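Home | Courses | Handouts | Reading List | Contact

Menu Planning and Local Sourcing: Handout 4
Reading time: 8 min
Last updated: June

This handout covers the second half of the unit on menus. You should already have the notes on portion cost and the blank costing sheet. Bring both to class.

1. The menu as a working document

Guests read a menu to choose dinner. The kitchen reads it as a list of everything that has to be in the building before service. Each dish you add brings its own ingredients, prep time, storage space and station work. When you look at a menu for this course, read it the second way first.

Start by listing every ingredient that appears in only one dish. These are called single-use items. A few are fine, especially if they keep well. Fresh single-use items are where most waste comes from. If a restaurant buys fennel only for one salad and the salad sells poorly, the fennel goes in the bin.

Cross-use means planning the same ingredient into several dishes in different forms. Roast chicken at dinner can supply stock for soup and meat for a lunch sandwich. Watch that the menu does not start to taste the same from top to bottom. Two or three uses per main ingredient is a good target for a small kitchen.

2. Case: Prelbridge

We will use Prelbridge as the running case for the rest of the unit. It is a dinner restaurant with 50 seats and a short menu: 8 main courses, five starters, four sides and three desserts. On a busy night it turns the room twice. The owners want to buy more from nearby farms without raising the average check.

Their main grower is Stockdale, a mixed vegetable farm. Stockdale sends out a list each week of what will be ready, and the restaurant has until noon the next day to order. Beef and pork come from a separate supplier on a standing order. Dry goods come from a regular distributor, Satodura, which has a minimum order of $300.

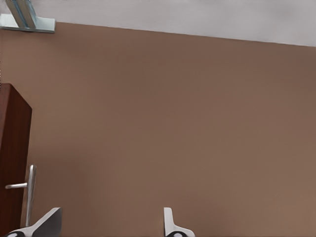 The minimum matters more than it looks. When Prelbridge moved its potatoes and onions to the farm, the distributor order dropped under the minimum in slow weeks, and the kitchen began adding things it did not need in order to reach it. Canned tomatoes and flour piled up in storage. The money saved on potatoes was tied up on the shelf. Before you move an item from one supplier to another, check what is left on the first order.

3. Writing dishes around a changing supply

There are three common ways to handle produce that changes from week to week.

Fixed dish, open garnish. The protein and sauce stay the same and the vegetable is described in general terms, such as "seasonal greens." Servers must know what it is each night. This is the easiest method to cost, as long as you set a ceiling price for the vegetable.

Open slot. One starter and one main are left off the printed menu and written on a card. The rest stays fixed. Prelbridge uses this method now.

Full rewrite. The whole menu is reprinted weekly or monthly. It gives the most freedom and takes the most labor. Recipes, allergen sheets and costing all have to be redone every time. Do not recommend it for the case unless you can show who does the work and when.

4. Naming the farm on the menu

If a supplier is named next to a dish, the item must come from that supplier every time it is served. When the farm runs short and the kitchen substitutes, the name has to come off that day. A general line at the bottom of the page ("we buy from these farms when we can") is safer than a name in every dish title, but guests notice it less.

Get permission before you use a farm's name. Ask how they want it spelled.

5. Sales mix

Last month's sheet for the case shows about 300 portions of the braised short rib, well ahead of any other main. It is not the most profitable dish per plate. Review the section on contribution margin in Handout 3 and be ready to discuss whether the price, the portion or the position on the menu should change. Changing all three at once will make the results hard to read.

For next class

Rewrite the five Prelbridge starters using the farm list at the back of your packet. Mark every single-use item. Cost two of the five in full, with a trim allowance for the vegetables, and note which of the three methods from section 3 you used. One page, typed. The Nusach reading is optional this week and will be covered with the unit on banquet menus.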